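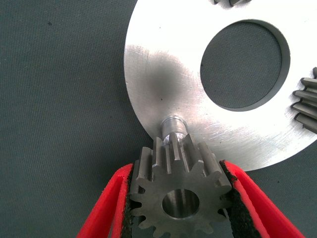 Disque métallique, face brossée, posé sur le tapis gris. Tache sombre à gauche du centre.

Janvier, cahier d'atelier, 16 h 20

Bon, je reprends le cahier après trois jours passés à courir après le bourdonnement de la platine Wutov, celle de Graziella Marino. Elle nous l'a laissée avec un mot scotché sur le capot : « ça ronfle, surtout le soir ». Surtout le soir ! J'ai ri, et puis j'ai branché la bête à 19 h et elle ronflait, en effet.

Premier réflexe : la masse. J'ai repris la soudure côté bras, refait la tresse, nettoyé les fiches. Un peu mieux, pas assez. Adelmo est passé avec son multimètre (le bon, le mien ment depuis Noël) et il a mesuré 32 ohms entre la masse du bras et le châssis, là où je voulais voir presque rien. Donc faux contact quelque part dans la colonne. J'ai démonté, et la cosse était serrée sur de la peinture. Un coup de papier 400, une rondelle éventail, on remonte — et silence ! Enfin, un souffle, mais un souffle normal.

Reste la vitesse. Le moteur Cattaneo d'origine chauffe et dérive au bout d'une face. J'ai changé le condensateur, huilé le palier du bas (deux gouttes, pas plus, Adelmo, je te vois venir) et laissé tourner une heure. À relire demain à froid. La courroie est cuite de toute façon, j'en commande une chez Baltano, réf. 1199, en espérant qu'ils ne se trompent pas de largeur comme la dernière fois.

Question argent : j'avais annoncé 80 euros à Graziella, on va les dépasser avec la courroie. Je l'appelle avant de commander, elle préférera peut-être attendre. Elle tient aussi à garder la cellule d'époque, alors qu'à mon avis la suspension est fichue. Le grave bave sur le disque de contrebasse, je l'ai fait écouter à Adelmo, qui n'entend rien du tout mais trouve le morceau très joli.

À faire :
— rappeler Graziella (après 18 h)
— remesurer la vitesse à froid, puis après une face complète
— retrouver la vis du capot, elle a roulé sous l'établi côté radiateur
— rendre le multimètre à Adelmo, et lui demander où il l'a acheté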